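Machinery > Reviews > Crop drying

Barnero grain moisture meter: does it earn its place in the combine cab?

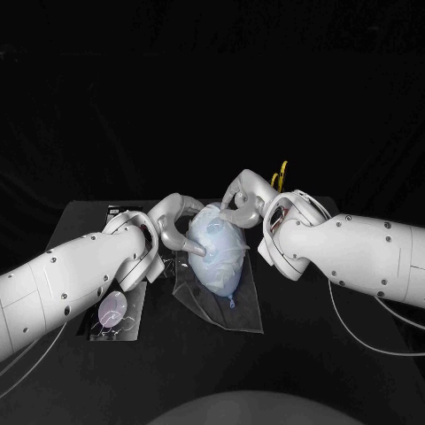
A pale blue balloon covered in wrinkled, whitish-blue strips.

6 min read
14 shares | 9 comments

By Chantelle Molefe

I have owned four moisture meters and trusted one of them, and that one was run over. So when Trustano offered me a Barnero for the whole of August I said yes, with the warning that I would be checking every claim on the box against the oven.

The box claims a lot. It says the meter reads 16 crops, that it stores 3,000 results, and that it is accurate to half a per cent "in field conditions". There is no mention of whose field, or what the conditions were.

You fill the cup to the line, screw the cap down until the plunger sits flush, and press the green button. A reading comes up in under ten seconds. It doesn't grind the sample, which saves cleaning out a mill with a paintbrush, but it does mean the meter is guessing from whole grain, and whole grain straight off the combine is often damper inside than out. The manual gives this one sentence on the second to last page.

On winter barley it did well. Most readings were within 0.4 of the oven, and three tests from the same bucket came out almost the same. I was starting to think I'd been unfair.

Then we moved on to the wheat. At anything under 15 per cent it was fine. Above 18 it read low, every time, by as much as 1.3. That is the wrong way to be out. If a meter reads high you burn a bit of extra gas. If it reads low you tip a trailer of grain into store that should have gone through the drier, and you find out in October when it smells. I rang the helpline on a Thursday and was told to let the sample stand in a sealed bag for an hour first. It helped a little. I don't have a spare hour with the combine waiting at the gate, and I doubt many readers do.

Oats were worse, and I gave up on them. Rape was good, better than my old Protico in fact, though the cup is a pain to empty and you will be finding seed in the footwell until Christmas.

The phone app wants an account, an email address and your location before it will show you a number that is already on the screen of the meter. It lost my first two days of results. I went back to the notebook.

Build quality is fair. The case is stiff, the screen can be read in full sun and the battery lasted the month. The cap thread picks up dust and needs wiping or it stops short of flush, and then every reading is rubbish. Baiba Sakalauskas, who had the same model on trial two farms over, had hers stick completely.

Would I buy one? For barley and rape, in a dry year, perhaps. As the only meter on a farm that cuts wheat at 19 per cent, no. I'd still send a bag to the merchant before believing it.

Good: quick, no grinding, clear screen
Less good: reads low on damp wheat, poor on oats, needless app

3,912 views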